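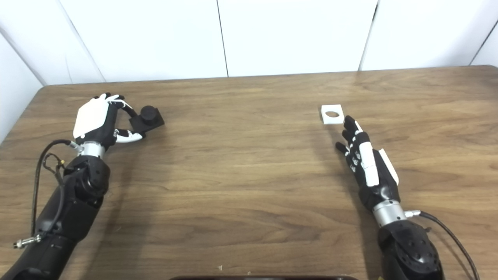
Giltutgate Home Forum > Furniture > Tables and desks

Thread: Tutari "lifetime" laminate tabletops, does anyone believe this?

planerchips
Started Apr 19, 2022

We need a new kitchen table and my wife has her heart set on the Mussa, which is the wood-grain one from Tutari. The store wants $533 for it. The tag says "lifetime surface" and the salesman told me I could put a hot pan straight down on it. I asked him whose lifetime and he laughed, and then he didn't answer.

I grew up with a laminate table and what I remember is the edge coming up and my dad gluing it back down every couple of years. So I'm not against laminate, I just don't buy the word lifetime. Has anyone here owned one of these long enough to say? I mean owned it and eaten off it, not looked at it in a showroom.

mudroom_mo
Had a Mussa since July before last. It's fine. Kids do homework on it, the dog has been on it, we wipe it with dish soap. No chips. I have not tried a hot pan and I'm not going to.

oldgrowthonly
$533 for a picture of wood glued to sawdust. For that money you could get a used maple table at an estate sale and sand it every time you wreck it. You can't sand a picture.

mudroom_mo
I don't want to sand anything. I have a job.

planerchips
Mo, that's useful, thanks, but it's not very long for something called lifetime. Is the edge a glued strip or does the top wrap over?

mudroom_mo
Wraps over, I think. It's rounded and I can't feel a seam with my fingernail. Underneath I have no idea.

countertop_carl52
I put in laminate counters for a living until my knees quit. Some of this is getting mixed up.

The wear layer on decent laminate is tough. Plates and forks won't bother it, and neither will crayons. What kills a top is water getting into the core, and it gets in at seams, screw holes and the underside. Once the core swells it doesn't go back down, and there's no fixing that with a clothes iron whatever the videos say.

The hot pan thing is nonsense. Use a trivet. A pan right off the burner can blister it or let the glue go. If the salesman said it was OK, ask him to write it on the receipt.

As for lifetime, read the warranty and see what it says about the edge and the core. "Surface" is doing a lot of work in that sentence.

planerchips
I just went and read it. Surface is covered against "wear-through under normal household use." Edge and core are covered for 2 years. Heat damage isn't covered at all. Claims need the original receipt and the original packaging. Who keeps the box from a kitchen table?

oldgrowthonly
There's your answer.

tilde_kitchen
I'll be the annoying one and say that's about normal. I had a solid oak table from Skastari and the warranty on that left out splitting, cupping, stains, rings, fading and "natural movement." It split at the end the first winter we ran the wood stove. They said it was natural movement. So solid wood isn't some magic answer either, oldgrowth.

oldgrowthonly
It split because it was badly made or badly dried. A good top is fastened so it can move. That's on Skastari and I wouldn't buy from them.

tilde_kitchen
Sure, but how was I supposed to know that in the store? I'm not crawling under tables with a flashlight.

countertop_carl52
You should crawl under tables with a flashlight. I mean it. On a laminate top look for bare core. If the bottom has no backer sheet I'd walk away, since a top sealed on one side only can bow on you. Look at where the legs screw in too. Metal inserts are good. Plain screws into particleboard will loosen up the third time you move house.

lint_trap
Does the grain pattern bother anyone? Mine is a different brand and once I noticed the same knot repeating, it was all I could see.

mudroom_mo
Well now I'm going to go look for the knot. Thanks a lot.

planerchips
OK, went back with a flashlight. Felt like an idiot. The Mussa does have a backer sheet and it has metal inserts, so credit where it's due. The floor model was scuffed by the legs but the top looked good. I asked a different salesperson about the hot pan and she said absolutely not. So that's 2 people in one store with two stories.

I offered less for the floor model and they're "checking."

oldgrowthonly
A floor model won't come with a box. How are you going to make a warranty claim?

planerchips
I'm figuring the warranty is worth nothing and pricing it that way.

countertop_carl52
That's how I'd do it. Run a bead of clear silicone anywhere you find raw core underneath, and keep the mop bucket off it.

tilde_kitchen
Post back in 3 years.

lint_trap
And check for the knot before you pay.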